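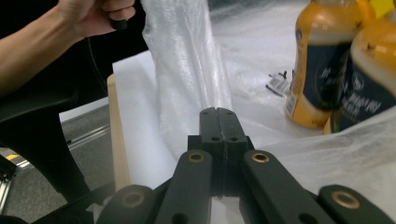

A black chair on gray carpet, with a hand at upper left.

Presik (wind)

The Presik is a cold, dry, gusty wind that blows down the western slope of the Ljungberg plateau and onto the coastal town of Dostholm. It is a small member of the family of downslope winds, which includes the bora of the Adriatic. It covers a strip of land 8 miles wide, outside of which people tend to regard it as a story told by people from Dostholm.

Name

The word is usually traced to a dialect verb meaning "to push past without apologizing." A rival theory derives it from a farm called Presik, which stood near the mouth of the Priven gap until its roof left. Supporters of the first theory say the farm was named for the wind. Supporters of the second say the same thing in reverse, and the matter has rested there for several generations.

Cause

Cold air collects on the plateau during long clear nights, when the ground loses heat faster than the air above it. The plateau is shallow and rimmed with low hills, so the cold pool deepens until it reaches the lowest point in the rim. This is the Priven gap, a notch 1,000 feet above sea level.

Once the pool spills over, gravity does most of the work. The air is denser than what lies below it and accelerates down the slope, squeezed by the gap as it goes. It warms by compression on the way down, as all sinking air does, but it starts out so cold that residents have never thanked it for this. A high pressure center inland and a low offshore will strengthen the flow, and a Presik backed by both can last for days.

A second, weaker type occurs under cloudy skies when a cold front is held up behind the plateau and leaks through the gap ahead of schedule. Locals call it the "wet Presik." It is a poor name, as little rain falls during it, but it does arrive with a dark sky and a general air of intent.

Season and behavior

The season opens in November and fades in early spring. Onset is abrupt. A typical evening in Dostholm is still and pleasant until shortly after dark, at which point it is neither. Gusts of 40 miles per hour are ordinary at the harbor, while the sheltered streets behind the church may have nothing stronger than a draft. The wind comes in pulses, with lulls just long enough to encourage a person to put up an umbrella.

Humidity drops sharply as the wind sets in, and fog on the bay is usually cleared before morning. Offshore, the Presik raises a short, steep chop that dies away within a few miles of the coast.

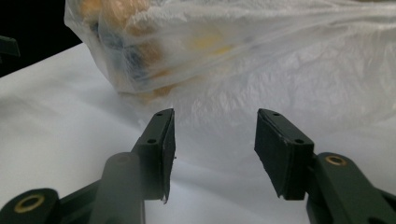
Crumpled translucent plastic bag on a white surface.

Forecasting

The Presik is hard to predict with broad-scale computer models, many of which smooth the Priven gap into a gentle rise. In such a model the cold pool sits politely on the plateau until spring. Finer grids do better, though they have a habit of producing the wind on nights when it does not come.

Forecasters therefore also lean on a simple comparison of pressure between Ljungberg and Dostholm, together with the temperature at the gap. When the plateau is colder than the coast by a wide margin and the pressure difference is rising, a warning is normally issued. The older method was to watch the smoke from chimneys at Priven. Smoke that lay down and pointed at the sea meant the wind was coming, although by then it was generally there.

Effects

Orchards on the lower slope are planted behind hedges, and the older houses have no windows on the east side. The harbor entrance faces southwest for the same reason. The new bus shelter faces east.

The wind has one agricultural benefit. By stirring the air near the ground it keeps frost from settling on the lower fields, so growers beneath the gap lose fewer buds than their neighbors 2 miles to the north. They do lose more greenhouse panels.

In local culture

A Presik is traditionally said to last one day, three days, or until the visitors go home. Dostholm holds a kite festival every summer, when the wind does not blow.

See also

Katabatic wind
Gap wind
Cold air pool

Page last edited 28/07/2026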